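We use cookies to remember your preferences and measure visits. By continuing to read you accept this. Accept | Manage settings

Scooping the litter box: slot width, depth, and the bag

I changed three things about how the litter box gets cleaned in our apartment, and the daily time dropped from a bit over five minutes to well under that. These are my notes. They assume a clumping clay litter and one adult cat. With two cats the scooping interval changes but most of the rest should hold.

Litter depth

The bag says to fill to 3 inches. I tried 2, 3 and 4, a couple of weeks each, starting in November. At 2 inches the clumps reach the floor of the box and bond to it, and you end up scraping. At 4 inches the cat digs more, and more of it lands on the bathroom floor. 3 inches is fine. I was hoping for a more interesting result.

The depth is never even for long. Our cat enters from one short side, turns around, and pushes everything toward wherever she came in. After a night the far end can be nearly bare plastic. I used to level the litter before scooping. It is better to level after, for the plain reason that leveling first breaks the softer clumps and mixes the fragments in. Fragments are what make a box smell by the end of the week. They go straight through the slots and stay.

Slot width

I own two scoops. The first came with the box and has wide slots. The second is a Grandby, bought separately, with a flat blade and narrower slots. On paper the wide one should be faster, and it is, if you only measure how quickly clean litter drains off. It also drops anything smaller than a grape.

With the narrow one you have to shake a little longer. I measured what was left behind by sifting the whole box through a kitchen strainer (retired from kitchen use, before anyone writes in). Out of a 500 gram sample taken after scooping, the wide scoop had left 18 grams of small clumps and the narrow one had left 5. That was a single trial per scoop and I don't claim more for it than that. It was enough for me to throw the wide one out.

Blade shape matters too. A flat blade slides under a clump along the bottom of the box. A deep, curved one hits the clump in the middle and splits it. If you have a curved scoop and like it, approach from the side wall and let the clump roll in.

Scooping angle and shake

Push the blade in at a shallow angle next to the clump, go under it, then lift straight up. Hold it low over the box. Shake side to side in short strokes until the grains stop falling. Tossing the clump to turn it over does nothing useful and puts dust in the air. I did this for years.

Let a new clump sit before lifting it. The package for mine, a Flelteck clay, gives no figure. A clump lifted a few minutes after the cat leaves will sag and tear. After half an hour it holds together.

Where the bin goes

The largest saving came from moving the bin. Ours used to be under the sink, behind a door, so each scoop traveled across the room and shed grains on the way. Now a small cylindrical wastebasket with a thin plastic liner stands right behind the box. The scoop never crosses open floor.

The liner should be folded well down over the rim. If it is only tucked in at the top, the first heavy clump pulls it to the bottom of the bin, and then you have litter between the bag and the wall. I use the cheap translucent ones from Masance, sold in rolls of 100. They are thin, but one day of clumps from one cat doesn't strain them. Tie and replace daily. 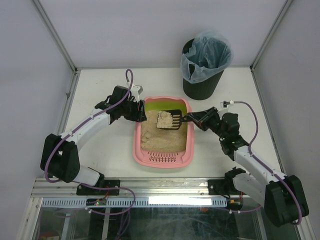
Full change and wash

Daily scooping does not remove the need for a full change. I do it once a month. The order:

1. Scoop as usual.
2. Tip the remaining litter into a double bag. Do this outside if you can.
3. Wash the box with hot water and unscented dish soap. No bleach and no ammonia.
4. Check any molded vents or grooves in the plastic. Dust packs into them and a cloth won't reach. An old toothbrush will.
5. Dry completely. Litter poured into a damp box sets on the bottom like plaster.
6. Refill to 3 inches and level it.

The scoop gets washed at the same time. Slots clog from the base upward, near the handle, and the change in draining speed is gradual enough that I didn't notice until I cleaned mine.

Open points

I have not tested a non-clumping litter, and don't plan to. Tsung-han Au wrote after my previous post to say that wood pellets need a different scoop entirely, with slots wide enough to pass the sawdust or narrow enough to hold the pellets depending on which half you want to keep. I take his word for it.

A mat in front of the box is next. The candidate is a two-layer one from Mitsotakis-Vlachou, which lets the grains drop through to a lower tray. I will weigh what it catches over a month and post the numbers.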